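Section 3: Packing the Imelo Book Bag

This section covers sorting, packing and checking one Imelo bag for the Zanville reading loan. Read Section 2 (Shelf Labels) first if you have not handled loan books before. Allow 10 minutes per bag the first time. It goes faster after a few.

3.1 What goes in the bag

Each bag is made up from the loan slip. A usual slip asks for:

One picture or comic booklet
Two hardback or stiff-cover books with yellow labels
One small zip pouch for pencils and the reader's card

The bag itself is the flat black fabric model with a shoulder strap. Older bags with two short handles are still in use at the Ankrah branch and are packed the same way, except that step 6 does not apply.

3.2 Before you start

1. Clear enough table to lay the bag flat with the books next to it. If you have to stack the books on top of the bag, the table is too small.

2. Wipe the table and let it dry. Book cloth picks up moisture quickly and the dark covers show every mark.

3. Read the slip through once. Check that the slip number matches the tag inside the bag flap. Slip 3412 goes with bag 3412, and so on.

Note: If the slip and the tag do not match, put both in the query tray and start another bag. Do not write a new tag. Siriporn Boonchu reissues tags on Fridays.

3.3 Checking the books

1. Take the booklet first. Hold it closed and look along the page edges. They should sit even, with no pages standing out past the others.

2. Look at the front cover. Check the corners for folds and the picture for scratches or pen.

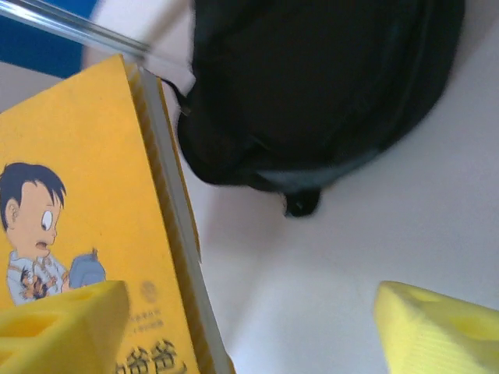 3. Open the cover halfway and look down the inside of the spine. A thick booklet will often crack there before anything shows on the outside. If you can see glue or thread, set it aside for mending.

4. Turn through the pages with your thumb. You are looking for loose pages, food, and things left behind by the last reader. Bus tickets and drawings go in the found box — please don't throw the drawings away.

5. Do the same with the dark blue books. Their covers look alike from a distance, so read the label on each one and compare it to the slip. Two copies of the same volume in one bag is the most common packing mistake we get back.

6. Check that each label is stuck down at all four corners. A lifting label can be pressed flat with a fingernail. If it will not stay down, replace it from the roll in the drawer and copy the number exactly.

Caution: Do not peel an old label off in one pull. It takes the surface of the cover with it. Lift one corner, warm it under your hand, and go slowly.

3.4 Laying out

Put everything on the table before anything goes in the bag. The order does not matter much, but the labels should face up so that a second person can check them without moving the books.

1. Lay the bag flat toward the back of the table, opening toward you.

2. Pull the strap out to one side so it is not under the bag or the books.

3. Set the pouch on the opposite side from the books. It is light and gets swept up under a cover very easily.

4. Place the books on the free side. They can overlap as long as the labels can be read.

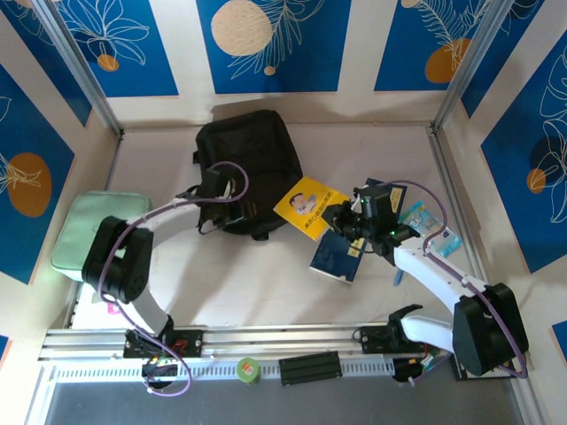

Figure 3-2. Bag at the back with the strap to the right, pouch on the left, books on the right.

5. Compare the table to the slip, line by line, and initial each line.

3.5 Packing

1. Open the bag fully and run a hand along the bottom seam. Sand and pencil shavings collect there.

2. Put the largest dark book in first, flat against the back panel, spine down.

3. Add the second dark book in front of it, also spine down.

4. Slide the booklet in last, between the second book and the front panel. Its cover bends more easily than the others, and it should never be at the bottom.

5. Put the pouch on top with the zipper closed. If the bag has an inner pocket, use the pocket.

6. Close the flap and fold the strap once across the front. Tuck the end under. Do not wind it around the bag — wound straps twist and Orla Mulligan has to iron them out.

Caution: A full bag should close without pushing. If it does not, take everything out and check the slip again. Forcing the flap tears the stitching at the corners.

3.6 Finishing

1. Slip the signed copy under the flap so that the number shows.

2. Stand the bag on the Flustia rack with the flap facing out. Each shelf holds 12 bags. Start a new shelf when one is full, even if there seems to be a gap.

3. Enter the bag number in the log and write "packed" beside it.

Note: Bags not picked up by closing time stay on the rack overnight. Bags still there after 10 days are unpacked and the books go back to the shelf. Ask Intan Yusof before unpacking any bag marked HOLD.

For returned bags, go to Section 4.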